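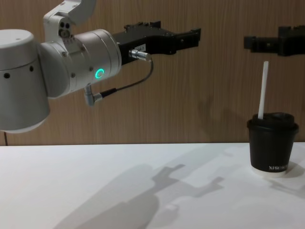 Rewriting the Labels at the Sakatley Garden
Final project report, Looking at Public Art
Efa Rees
December 10, 2025

I should say up front that I did not plan to write about labels. My proposal from the beginning of the semester says I was going to write about rust. I wanted to do weathering steel, how it ages, why cities love it, all that. Then I spent a hot afternoon in August at the Sakatley Garden in Plenbridge, sitting on the wall across from Omholm, and I watched people walk up to it, read the little metal plate, make a face, and leave. After the fourth or fifth face I went over and read the plate myself (I'd been past it maybe a hundred times on my bike and never had). So, goodbye rust. Mostly.

For anyone in the class who hasn't been: Omholm is the big one, the three leaning steel slabs at the bottom of the slope, close enough together that you have to turn sideways to get between them. It went in when the old freight yard was cleared. I love it. It's cool inside even when it's ninety out, and if you talk in there your voice comes back sort of flat and close, like you're in a closet. My little cousin calls it the sandwich.

The plate says, and I copied this down word for word: "Omholm interrogates the threshold between mass and absence, implicating the viewer in a negotiated spatial encounter." Then the material, then the donor. Nothing about going inside! You could read that whole thing and not know you're allowed to touch it, and plenty of people clearly don't.

What I set out to do

My question ended up being pretty simple. Do people act differently around a sculpture if the label talks to them in a normal way? I got permission from the garden office to put up temporary labels next to the permanent plates on 2 of the works, Omholm and the smaller bronze by the Bhutto Street gate, which everybody calls the Kettle even though its real title is Untitled (Spring). Indira Sastry at the office was very nice about it and only asked that I not use tape on the bronze. I used garden stakes.

Barrett Delacroix from our section helped me write the drafts. We fought over every word. My first try at Omholm was way too long, a whole paragraph about the freight yard and where the steel came from, and Barrett crossed out nearly all of it and wrote "go in" in the margin. The version we put up reads:

"You can walk between these. Go in, put your hand on the steel, and say something out loud. It will keep getting darker for years."

The Kettle was harder. It doesn't do anything, you just look at it, and I don't think a label should boss people around. We finally went with: "Walk around to the side facing the gate. The artist left her thumbprints there." They're real, by the way, a whole row of them near the base. I'd never noticed them before I read the installation notes in the county library.

How I watched

I sat on the wall with a notebook for two Saturdays, one with only the permanent plates and one with ours added. For each group that stopped at Omholm I wrote down whether they read anything, whether they went in between the slabs, and whether anybody touched it. Elango Kurian took the bench by the gate and did the same for the Kettle. We didn't talk to people until they were walking away, and then only if they looked like they had a minute.

I want to be clear that this isn't a big study. I logged 53 groups at Omholm over both days, and the second Saturday was sunnier, which probably matters a lot. A guy was also selling tamales by the slope that day and half of Plenbridge was in line. Shobha Chowdary, who read my draft, told me to put that in bold. I can't do bold here so I'm just telling you.
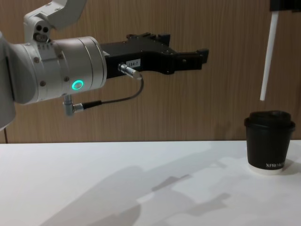
The arm's silver wrist, with the green ring light on.

What happened

On the first Saturday, 9 groups went between the slabs. On the second it was 20. Some of that is the weather and some is the tamales, but I also heard people read our label out loud to each other and then go straight in, so I'm giving the label at least part of the credit. The best moment was a man in a bike helmet who read it, looked around to see who was watching, stepped in and said "hello?" like he was answering the phone.

Touching went up too, though I had trouble being consistent. Does a stroller bumping the steel count? On the first day I said yes and on the second day I said no, and I only caught that when I was typing up my notes, so I've left touching out of the results completely.

The Kettle was a mess, in an interesting way. Elango says lots of people walked around to the gate side, found the thumbprints and then quit looking. They'd found the thing and off they went. Before our label went up, fewer people stopped, but the ones who did stayed longer and wandered all over, crouching down and looking up under the lip. One woman told him the new sign was "like a spoiler." I've thought about that a lot since. I still like the thumbprints, but I wouldn't put them on the label again. Maybe the label could just mention that it was made by hand and let people hunt.

A word about the old plates

I started out making fun of the Omholm plate and I feel a little bad now. I asked Indira who wrote it and she found me the original file, where the text is a piece cut from a much longer essay that came with the dedication. In the essay it makes sense! The writer spends a page on the freight yard first, on the trains and the loading docks and how people squeezed between the cars, and by the time you hit "threshold" you know what she means. Someone pulled out the fanciest sentence and had it engraved.

What I'd do differently

I'd pick days with the same weather if I could, and settle what counts as touching before going out there. I'd try a third Omholm label that brings back one line about the squeeze between the train cars, which Barrett still thinks is too much. And I'd bring a cushion, that wall is brutal.

The stakes came out the following Monday. Indira kept the Omholm card and has it pinned up in the office, and she said I can put it back out in the spring if I write to her first.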